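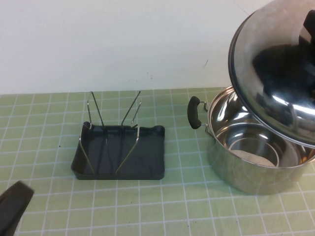
Parviz Golestani
Home and Beauty Tips Writer

13 April 2025

How to wash your make-up brushes at home

My sister does make-up for weddings and she is very strict with me about brushes. For years I washed mine only when the powder stopped going on nicely, and then I was surprised that my foundation looked patchy. Now I have a small routine, and I share it with you.

How often?
The brushes for liquid and cream products I wash once a week. Powder and blusher brushes can wait two weeks. Eye brushes depend on the colours. If you went from dark brown to pale pink with the same brush, you already know the answer.

What you need
A mild shampoo (baby shampoo is fine), a cup, lukewarm water and a clean towel. I have tried the Undow brush soap also. It smells good and it lasts long, but my brushes did not come out cleaner than with shampoo.

Washing
Wet only the hair of the brush and keep it pointing down. When water goes inside the metal part, the glue becomes weak and the brush begins to lose hair. Put one drop of shampoo in your palm and turn the brush in it gently. Rinse, and repeat until the water is clear. A thick foundation brush sometimes needs 4 rounds, so be patient with it.

For old gel eyeliner, rub a little olive oil into the tips first, wait a few minutes and then use the shampoo. Two rounds of shampoo after the oil, otherwise the brush stays greasy.

Drying
Squeeze the water out with the towel - never twist. Give the hair its shape again with your fingers and lay the brushes flat, with the heads a little over the edge of the counter. Do not stand them up in a glass while they are wet, and do not put them on the radiator. I did this last November and the handle of my favourite blending brush cracked.

Small eye brushes are dry by the evening if you wash them in the morning. Big powder brushes I leave overnight.

Sponges
Same shampoo, but press and release many times under the tap. If the sponge has tears or smells strange after washing, buy a new one.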